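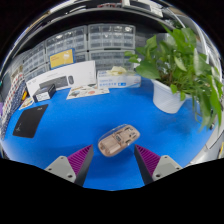

Setting up a tabletop for hand-held gripper recording

These are the bench rules we use at Osagie for pick-and-place recordings. They apply to anyone holding the gripper, including visitors and casual staff. Asabe Nwosu maintains the page, so send corrections to her.

1. Clear the work zone first

Leave a clear patch in the middle of the table for the target object, with enough room for both fingers to open fully on either side of it. Background items can stay on the table, but they go at the back and sides. Boxes, printed sheets, a mouse pad or a potted plant are all fine as background. Glassware, open drinks and anything with a blade are not.

If you use a plant, check where the leaves reach. A leaf hanging over the table edge will catch a sleeve on the way past. Turn the pot until your arm has a clear path.

2. Choose the object and log it

Write the object name on the session sheet before you pick up the gripper. Use the plain name and the colour, for example "computer mouse, pink-beige, translucent shell". Clear and translucent items get a T beside the name, as they are reviewed separately under the Favska checklist.

Batteries come out of any object that will be dropped or released above the table. Objects heavier than 200 grams go to the large bench.

3. Check the gripper

Open and close the fingers five times with nothing between them. The pads should meet evenly along their full length. Look at the ridges on each pad and wipe off any lint with a damp cloth. Check that the mounting screws are snug. Don't use thread locker on the plastic blocks.

Pads are replaced after 3000 closures or when a ridge tears, whichever comes first. The closure count is kept in Pisaler under the gripper's serial number.

4. Approach

Start with the fingers open and the object between you and the back of the table. Bring the gripper in low and at a steady pace. Line up the gap with the part of the object you intend to hold. For a mouse, that means the two long sides, so rotate your wrist to suit the way it is lying. Don't nudge the object straight with a fingertip.

Keep your free hand off the table until the take is finished.

5. Grasp, lift and release

Close until the pads stop moving, then hold for a second before lifting. Lift to hand height, move, lower until the object touches the surface, and open. If it slips, leave it where it lands and end the take. Mark it as a slip on the sheet. Slips are kept, so please don't delete them.

6. Between takes

Change the object's angle every take and its position every second take. Move at least one background item every 31 takes. Stop for ten minutes each hour and swap hands if your wrist is sore.

7. Closing off

Upload to Flitach the same day. The sheet goes in the tray with your initials on both sides, and the gripper goes back on its hook with the fingers open.

Last revised April 28, 2018. Replaces bench note 143.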